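Subject: Re: [home-arms] Second arm: buy now or wait for next year's budget?
From: Aurelio Bermúdez
To: home-arms list

On the afternoon of the 4th, Brendan Kavanagh wrote:

> Hi all,
>
> We have money left that has to be committed before the end of
> December, and I'd like to put in for a second arm for the Wastavville
> kitchen. Boris thinks we should spend it on grippers and spares and
> leave the arm for next year. The Halliday quote is good until the
> end of the month. What have other sites done? And what did you
> forget to budget for the first time? I have a spreadsheet with one
> line in it that says "arm" and I suspect that's wrong.
>
> Brendan

Brendan, great question, and yes, your spreadsheet is wrong, but so was mine!

I'm going to side with Boris on the order of things, though I really do want you to get that arm. We've had ours at Erklow in an ordinary home setup (kitchen on one side, laundry on the other, one big table that everything ends up on) and I love it. It's the most fun I've had at work in years. But the arm was the easy line to fill in. What ate our money was everything hanging off it.

Cables first. Please, please give cables their own line. We bought exactly one of each, and then lost 2 days when a connector went and the replacement had to be ordered. Now we keep spares of every lead that moves with the arm, plus strain relief, plus a bag of 50 clips that I thought was silly and that is nearly gone. Measure with the arm stretched all the way out and then add some. Rónán measured ours with the arm parked and we ended up buying them again.

Then fingers. Bowls are hard on them, bottles are worse. If your people are going to be picking up dishes all day, plan on replacing fingertips as a regular supply, the way you'd plan for printer paper. Jivolance sells theirs in sets of 4 and will hold a price for you if you tell them how many sets you expect to use in the year. Ask for that in writing.

Objects! I had zero in the budget for objects. We figured we'd bring stuff from home, and we did, and then people wanted their bowls back. Put in a small line for kitchenware and buy duplicates of anything you like, in colors that stand out from your table. We have a marbled top, which I picked (it was on sale), and it has a lot going on. Get a plain one if you still can. Also think about your lights before you think about your table. Ours gets bad glare at one end and I'm now pricing shades and a matte cover, neither of which I planned for.

As for the actual numbers, I put 2000 aside for "small things" in our first year and it was gone by spring. I'd start higher if your finance people will let you, and I'd keep it separate from the repair line so that nobody raids one for the other. Darragh Nic Giolla does our purchasing and she has a template with all of these broken out. I've asked her if I can share it and she said yes, she just wants to take our prices out first.

So if it were me: spares, fingers and the lighting now, out of the December money. Then ask Halliday if they'd take a deposit on the arm and deliver next year. They did it for us without any fuss, but our order was bigger, so I can't promise. If they say yes you get both, and Boris gets to be right, too.

One thing I'd love to hear from the rest of the list is what you do for table space once there are two arms. We're hoping to add our own second one and I keep walking around with a tape measure. Do you share one table or buy another? Does anyone run them from opposite sides?

Happy to get on a call, Brendan, mornings are best for me.

Aurelio

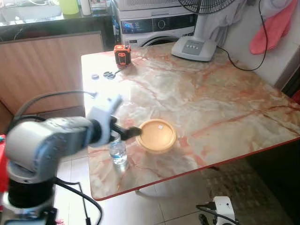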